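Questions about hydrothermal vents and seafloor mapping

Readers send us more questions about the deep ocean than we can answer one by one. These are the ones that come up most, with replies as plain as we can make them. Where we think a popular claim is shaky, we say so.

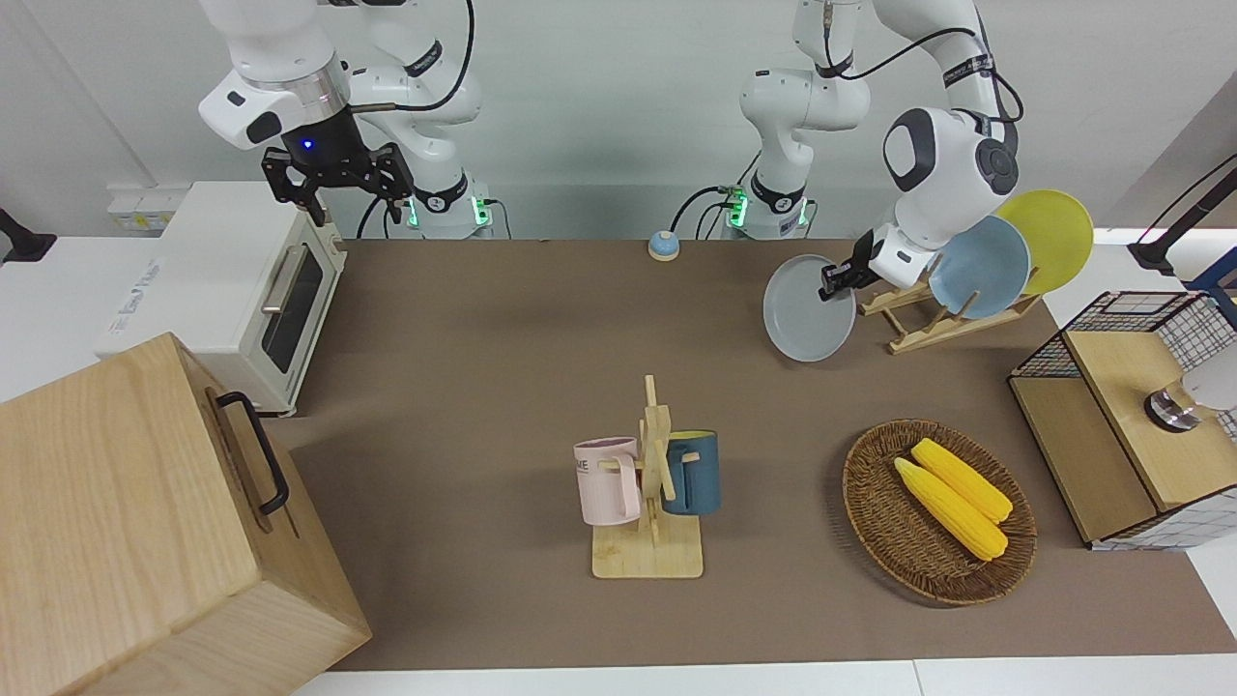
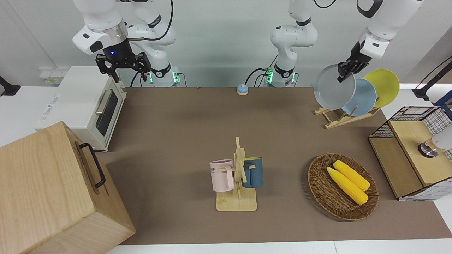
How much of the seafloor has been mapped?

Depends on what you mean by mapped. All of it has been covered by satellites, which read bumps in the sea surface and work out the shape of the bottom from those. That gives you big mountains and trenches and misses nearly everything a geologist would want to walk around on. Ship sonar does far better, but ships are slow and the ocean is large. When a press release gives you a percentage, look for the grid size. If there isn't one, the percentage doesn't tell you much.

Are the colors on those maps real?

No. Red is usually shallow and purple is usually deep, and the person making the map picked where the colors change. The vertical scale is often stretched too, so a gentle slope looks like a cliff. We would like to see the stretch printed on every map. It rarely is.

I read that a new vent field was "discovered." Does that mean someone saw it?

Not always. A ship can tow sensors through the water and pick up warm, cloudy or chemically odd layers hundreds of feet above the bottom. That is good evidence of venting somewhere nearby. Currents push plumes around, though, and the source may be well off to one side. The Koutsoukos field was announced from plume readings alone, and when a vehicle finally went down in September it spent most of its first dive over bare lava. The vents were there, on the far side of a ridge. We now list a site as "inferred" until there are pictures or samples from the bottom.

How many vent sites are in your list?

As of Jun 7, 2022, the Fustasus site list holds 1,721 entries. Please don't quote that as the number of vents in the world. It includes inferred sites, dead sites, and a fair number that are probably the same place reported twice by two expeditions with different navigation. We have flagged 105 likely duplicates so far and expect to find more.

Why are positions from older cruises so far off?

Before satellite navigation got good, a ship's position could be wrong by a mile or more, and the thing on the end of the cable was somewhere behind the ship. Some of the old positions were also rounded when they were typed up. We keep the original numbers and put our corrected ones next to them — we don't overwrite anything.

Is black smoker "smoke" really smoke?

It's mineral grains, mostly metal sulfides, that form when very hot fluid hits cold seawater. Nothing is burning.

Did life start at hydrothermal vents?

Maybe. It is a serious idea with serious people behind it, and there are chemical reasons to like it. There are also chemists who think it couldn't have worked and who prefer ponds on land. Lab experiments have made some of the needed molecules under vent-like conditions, which is a long way from making anything alive. Be careful with any article that uses the word "proves."

Can you tell how old a chimney is from its height?

People try. We wouldn't. Chimneys at the Stostine site have been seen to grow by several feet between visits and then fall over, so a short one may be older than its tall neighbor. Dating the minerals is better, if you can get a sample and somebody to pay for the lab work.

What does the Skudix score on each entry mean?

It runs from 0 to 100 and is meant to show how well a site is documented. It was built from a checklist: bottom photos, samples, repeat visits, published position. It does not measure how active a site is or how interesting. A score of 100 means the boxes are all checked, and some of us think the checklist is too easy on photos with no scale in them.

Can I use your data in a school project or a paper?

Yes. Cite the list and the version you downloaded, and go back to the original cruise report for anything that matters. Reports are linked where we have them.

I think one of your entries is wrong.

You may well be right. Send the entry number, what you think is wrong, and where your better information comes from. "I remember it differently" has been correct a couple of times, but we can't change an entry on that basis. Corrections go in with the next version of the list.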